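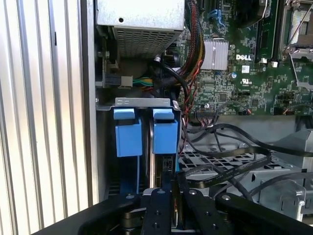
MINUTES / FACILITIES AND RECORDS

Didano Public Library District
Technical Services Working Group
Minutes of the meeting held 25 Jan 2024, Pelupessy Branch, meeting room 2

Present: J. Ignacio (chair), branch leads for Pelupessy and Doltow, cataloging, facilities, finance (by phone until item 5).
Apologies: Children's services.

1. Minutes of the November meeting
Approved with one correction. Under item 4, "Doltow basement" should read "Doltow mezzanine."

2. Matters arising
The book drop at Doltow has been rehung and the hinge replaced. Closed.
The request for a second key to the map cabinet is still with facilities. Carried forward.

3. Catalog migration to Furkon
Cataloging reported that 3682 bibliographic records were flagged during the test load. Of these, 1497 have been corrected by hand. Most of the remainder have a missing or malformed location code, left over from the period when Doltow used its own shelf scheme. Cataloging proposes to fix these by batch edit after a sample has been checked against the shelves.

The Pelupessy lead asked whether holds would be preserved. Cataloging confirmed that open holds are included in the load, but that pickup notes entered as free text are not. Branches are to copy any notes they need to keep onto the hold record before cutover.

Agreed: batch edit to proceed once the sample check is signed off. No new location codes are to be created in the meantime.

4. Public computers
The desktop machines at Pelupessy are out of warranty. Facilities recommended keeping the existing towers in service for another budget year and replacing parts as needed. Finance asked for a written list of parts with unit prices before any order is placed. Dust in the cases was raised again; cleaning will be added to the quarterly maintenance sheet.

Print release will stay on the current system until the Furkon migration is finished. The Doltow lead asked that her objection to this be recorded.

5. Shelving and weeding
Weeding of adult nonfiction at Doltow is complete through the 600s. Withdrawn items are boxed by class and held on the mezzanine. The Friends group will take first pick for the sale, and the rest goes to the regional reseller under the existing agreement.

Large print is to move to the bays nearest the front desk. Facilities noted that the end bay is not anchored and must not be loaded above the third shelf until it is.

Finance left the call at this point.

6. Opening hours during cutover
Two options were discussed: closing both branches for one full day, or running offline circulation at Pelupessy only. The group preferred the second. Offline transactions will be uploaded in one file by cataloging, and fines will be suspended for the period.

7. Actions
Location code sample check: cataloging.
Parts list with prices: facilities.
Anchor end bay, Doltow: facilities.
Draft notice on cutover hours: J. Ignacio.
Second key, map cabinet: facilities (carried forward).

8. Any other business
The staff refrigerator at Pelupessy will be defrosted before the next meeting. Unlabeled items will be thrown out.

Next meeting to be held at Doltow, date to be circulated by the chair.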